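Print this page
E-mail this to a friend

Household Tips: Woven Baskets and Dark Knits
2019-12-02

I love a woven basket! They hold up for years, they look good on an open shelf, and they let the air through, so sweaters don't get that closed-drawer smell. The dark ones are my favorites for the bedroom because they hide scuffs so well. They hide dust too, right down in the twists, and that's where a little know-how helps.

Take everything out first and carry the basket to a white table or lay down an old sheet. On a pale surface you'll see every crumb and bit of lint that drops. Tip it, tap the bottom with your palm, and then go around the inside with a dry paintbrush - a cheap one with soft bristles is perfect. Work along the strands first and then up and down the ribs. Spend extra time on the braided rim, especially at the corners where the braid bends hard. 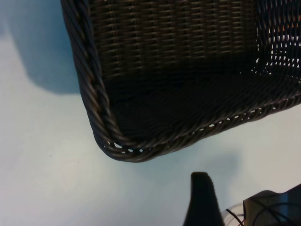
Gangadharan Krishnan wrote in to say that a paintbrush never got the grit out of his rims, and that he now runs the vacuum over them with a thin sock stretched across the nozzle. He does it twice a year and swears by it. I tried it on my own two baskets in November and it works beautifully, so do both if you have the patience!

For synthetic rattan, finish with a damp cloth and a drop of dish soap, then a second cloth with plain water. Leave the basket upside down for 30 minutes before you put anything back. Natural wicker wants less water, just a barely damp cloth and a good airing.

Now for the knits. Check the inside of the basket for snags by running an old nylon stocking over the weave. If it catches, so will your cardigan. Trim the stray end with nail scissors, or tuck it back under its neighbor with a crochet hook.

Fold ribbed pieces with the ribs running the long way, sleeves in, and roll them loosely from the hem up. Black and dark brown look nearly the same in a deep basket, so let a cuff or a patterned edge show on top and you can tell them apart in a second. Heavy sweaters go at the bottom, thin ones above - and never pack them so tight that you have to tug!

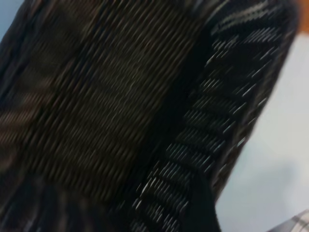 Dark fabric with fine ribs and a black-and-white flecked edge.

Lint shows up on black like nothing else. Wrap your hand in wide tape, sticky side out, and pat along the ribs. Turn knits inside out before washing, keep towels out of that load, and dry them flat.

Print this page
E-mail this to a friend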